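3. Student Project Setup and Data Collection

3.1 Course context

The project ran as the second half of a one-semester elective in the mechanical engineering department at Berngate. Students came in with a first course in programming and, in most cases, no earlier work with robots. They were placed in 6 teams at the start of the term and kept the same team until the final demonstration in July. Each team had to pick one tabletop task that needs two arms, collect its own demonstrations of that task, train a policy on them, and report how the policy did on a shared test.

We kept the hardware the same for every team. In an earlier run of the course, teams had built their own mounts, and most of the semester went into fixing them. The reports from that year say a lot about brackets and very little about learning. For the present study the arms, the rail and the table were set up before the first class, and students were told not to move the bases. They could change what was on the table, how the objects were laid out, and how the operator worked.

3.2 Workspace

The workspace (Fig. 3) is a white tabletop inside a frame of aluminum extrusion. Two arms are mounted on a metal rail that runs along the front edge, one to the left and one to the right, and each ends in a gripper. We call them L and R in the rest of the paper. A small green circuit board sits near the base of each arm, where its green light can be checked without reaching past the arm.

The three walls behind the table are covered in wallpaper with a leaf and vine pattern. The pattern was chosen by the teaching staff after a pilot with plain white walls. In the pilot, policies trained against white walls did poorly when the table was moved to another room, and students spent time trying to mask the background in software. With a busy background in all of the training data, masking was no longer attempted by any team. We did not test other patterns, so we make no claim about this one in particular.

Tools and small parts hang from the frame in mesh baskets, and others are left on the table toward the back. Teams were free to add or remove these between sessions. They were asked to write down any change in the session log, and a check of the logs against the recordings showed that they mostly did. Team 4 skipped the log for its first two sessions, and those sessions are left out of the counts below.

3.3 Tasks

Each team wrote a one-page task sheet before collecting any data. The sheet had to name the objects, the starting layout, the end state, and the point at which a trial is called a failure. Three of the sheets were sent back once. The usual problem was an end state that two graders could read in different ways, such as "block is near the sheet."

The tasks were close to one another in scale. All used objects that one gripper can hold. The most common form was a hold-and-place task, in which L presses on or holds down a flat sheet while R brings a block to it. We use this task as the main case in Section 4 because it was picked by more than one team and the sheets agreed on the end state. The other tasks were sorting parts into a tray, standing a block on its end, and passing an object from one arm to the other.

3.4 Collecting demonstrations

Demonstrations were recorded with Plarneo, a teleoperation program written for the course. The operator moves a pair of leader handles and the arms follow. A second student starts and stops the recording and marks each trial as kept or dropped. A third resets the objects. Teams rotated these roles at the end of every block of trials so that no team's data came from a single operator.

Across the teams, 716 demonstrations were recorded. Of these, 399 were kept after review. The review was done twice, first by the team itself and then by a teaching assistant from a different section. A demonstration was dropped if the end state was not reached, if the operator stopped for a long time in the middle, or if a hand entered the workspace before the recording ended. The last of these was the most frequent in the early sessions. Students who were resetting the objects tended to reach in as soon as the grippers opened. A short rule (wait for the recorder to say "clear") was added to the instructions in the second week, and the number of trials dropped on this ground fell in the sessions that followed.

Operators also changed how they worked over the term. At first, most moved one arm at a time. They would place L, let go of the left handle, and then start on R. This gave clean recordings, but L tended to drift while it was not being held, and the sheet would slide when the block touched it. Later demonstrations show both arms moving together for at least part of the trial. We did not tell students to do this. Several teams wrote in their logs that they had picked it up from watching another team's session.

3.5 Training and shared test

Training was done with Quintela, the department's job queue, using one fixed network and one set of default values. Teams could change the number of training steps and the image crop. They could not change the network. This limit was not popular, and the course survey has a number of comments asking for it to be lifted, but it lets us compare the teams by their data.

For the shared test, each policy was run 6 times from starting layouts drawn up by the teaching staff. The layouts were not shown to the teams ahead of time. A run was scored by two graders working from the team's own task sheet. Where the graders did not agree, Soo-ah Choo, who taught the lab section, watched the recording and made the call. Runs that had to be stopped for a hardware fault were repeated once from the same layout.

3.6 Limits of the setup

The arms were shared, and teams that signed up late got evening slots. Light from the windows differs a good deal between afternoon and evening, and we did not control for it. The grippers were also refitted midway through the term, when the original finger pads wore down. Demonstrations from before and after the refit were pooled. Team 2 trained a second policy on the later set only, and the result is given in Section 4.3.

The camera view shown in Fig. 3 was one of the inputs to the policy, together with the wrist views. Its position was checked against a printed reference image at the start of each session. When the check failed, the camera was set back by hand and the session log was marked. We treat these sessions in the same way as the others. Files and task sheets are stored on Asitz, the course archive, under the team numbers used here.
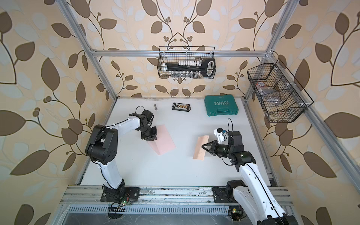
Fig. 3. Shared two-arm workspace, with arm L at the pink sheet and the gripper of arm R open toward the wooden block.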